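The Callska Weights

My aunt left me her scales shop in Parkinel, or what remained of it, and I had until June to clear it. I'd sold the big brass balance and given away the ledgers. That left the weights, and the weights were trouble.
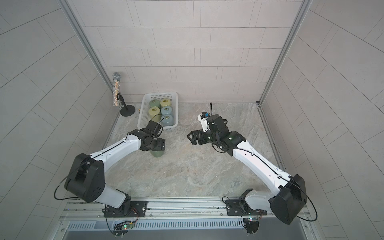 Weights, my aunt used to say, like company. I put one down on its own, a sage-green one, a nice plain cylinder on the marbled floor between all those pale tiles, and went off to make tea. I swear it sulked. You could feel it from the kitchen! So back I went with the box from Onum (500 grams, it said on the lid, and about 21 years of dust) and fetched out the rest of the family.

They're lovely colours, like sugared almonds, and I'd forgotten how fond of them I was. 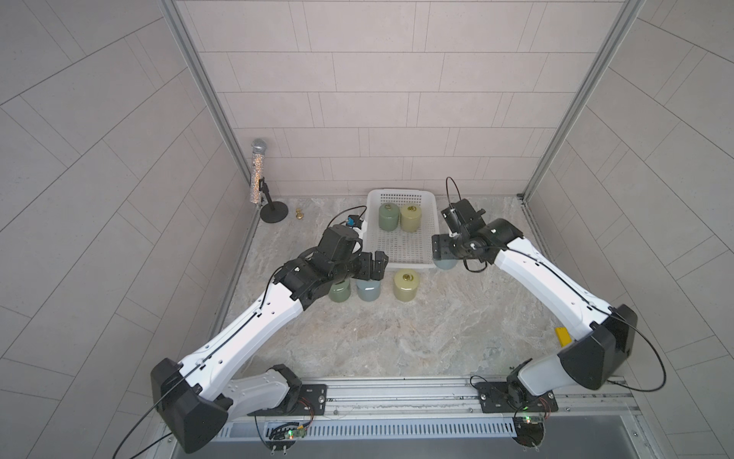
Page last changed: June, 11:21 pm

By evening I'd got two of them into the white basket, a green and a yellowy green, both with their little brass knobs. The others wouldn't hear of it. The small brass one had gone off towards the corner by the microphone – always the singer, that one – and the blue-greys weren't speaking.

"Kruger's van comes at eight," I told them.

Not a word. So I sat down on the step and told them about Callska instead, and the sea there, and the shelf I'd already put up.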